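Cheap grippers deserve a fairer hearing

I've been going back and forth on hand-held grippers since June, and I've ended up on the side of the cheap ones, which I didn't expect (my bank manager will be thrilled). We had the Pleker pair on loan for 9 weeks, and then the Jenau pair, which weigh 600 grams each and cost a third as much.

The Pleker fingers close beautifully, I'll give them that! But after an hour my wrists ached and I was getting sloppy, and sloppy hands make sloppy recordings. We logged 2296 runs at the Drarnstead unit and kept 1727 of them. Most of the ones we threw away came late in the afternoon, when everybody was tired and wanted their tea.

So my grumble is with the reviews. They go on and on about finger force and tracking error, and hardly a word about what the thing feels like on the four hundredth go.

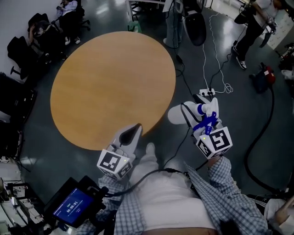
And then there are the cables. I'd put up with a fair bit of wobble in the tracking if someone would sort out a lead that doesn't drag on my right hand every time I reach across a table. Srisuk keep promising a wireless version and I keep believing them, silly me. Until it turns up I'd say borrow before you buy, and do a full afternoon with it – ten minutes at a trade stand won't tell you much about your wrists.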